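Products Manuals Spare Parts Dealers Contact

Support > Surna Wall Storage > Set-up Guide > Loading and Adjusting

We use cookies to remember your language and your region. Accept / Settings

Loading and Adjusting the Surna Shelf

Revised July 6, 2021. Text: Pauline Naylor, Orkell Technical Documents

Please start this section only when the wall rails are fixed and the uprights are hanging on them. If the uprights still move from side to side when you push with one hand, go back to the section Fixing the Rails and tighten the rail screws again.

Placing the brackets

1. Decide the height of the lowest shelf. Measure the tallest thing you want to keep on the floor under it and leave one hand's width of free space above.
2. Hold the bracket with the hooks toward the wall and the open side up. Put the hooks into the slots of the upright, then press down until the bracket stops.
3. Count the slots from the bottom of the upright, not from the top. The uprights can be cut to length at the top end, so the top slot is not always the same.
4. Put the second bracket in the slot with the same number on the other upright.
5. Lay a spirit level across the pair. A small error can be corrected with the turning foot under the bracket. A large error usually means that one bracket is one slot too high.

Note: The brackets are marked L and R on the inner face. They will go into the slots also when they are exchanged, but the locking pin will not close.

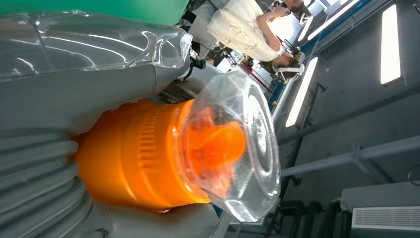

Putting in the shelf boards

1. Two persons are needed for the long boards. The short boards can be placed by one person.
2. Set the back edge of the board down first, against the wall, and lower the front edge slowly onto the brackets.
3. Push the locking pin from below until you hear it click. Pull the board toward you to check that it holds.
4. Wait with the end caps until all boards are in. With the caps on, it is not possible to slide a board to the side.

CAUTION: Do not stand on a shelf or use it as a step, also when it is empty.

Loading

Each bin may carry 10 pounds. This value is for the bin alone — the board below it has its own limit, printed on the sticker under the front edge. When the sticker is missing, ask your dealer before you load the shelf.

Put the heavy things on the lowest board and close to the uprights. Light and bulky things, such as paper towels or the Christmas decorations that you need only in December, can go to the top. Leave the middle boards for what you use every week. Many customers fill the shelf completely on the first evening and must then take everything down again to change one height, so we recommend to load one board, use it for some days, and continue after that.

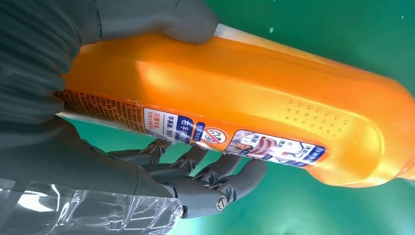

The deep bin is intended for things that stand upright, and its divider can be moved in steps along the side walls. Lift the divider at both ends together; if you lift one end only, it will jam. Set it close enough that the contents cannot fall over when the bin is pulled out. Think also about how you will take each thing out again. A large plastic bottle with small raised dots molded into its side, like the orange one, gives the fingers a good hold, and it can stand in the back row. Smooth bottles are better in the front. Place liquids with the cap up and never above an electrical outlet.

Changing a height later

1. Empty the board fully. It is not enough to push the things to one end.
2. Pull out the locking pins and lift the board away.
3. Tap each bracket upward with the palm of the hand. If it does not come free, use a rubber hammer with a cloth around it.
4. Place the brackets and the board again as described above.

Check after the first weeks

Check all screws after five weeks. The wall material settles a little under load, especially plasterboard, and a quarter turn is normal. If a screw turns freely and does not become tight, unload the shelf and replace the plug with the larger type from the Rowbotham fixing set, which is sold separately.

Questions about spare brackets and pins are answered by Reece Heywood at the Pruvincombe service desk. Please have the number from the sticker ready when you call.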